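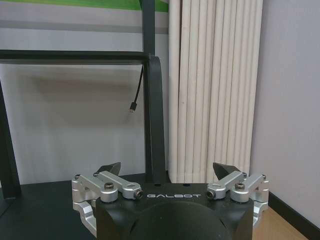

Backing tracks cutting out on Gotell player

wukia_keys
My Gotell stops reading the card after 844 songs. The rest don't show in the list. Anyone know the limit?

Coltisley
It's 1,000 per folder. Split them up.

wumbei242
Not on mine. Mine holds 2,000 in one folder - long file names were the problem. Shorten those first.

Coltisley
Folders worked for me and I never renamed a thing.

wukia_keys
Renamed a few, no change. Will try folders Monday before the gig.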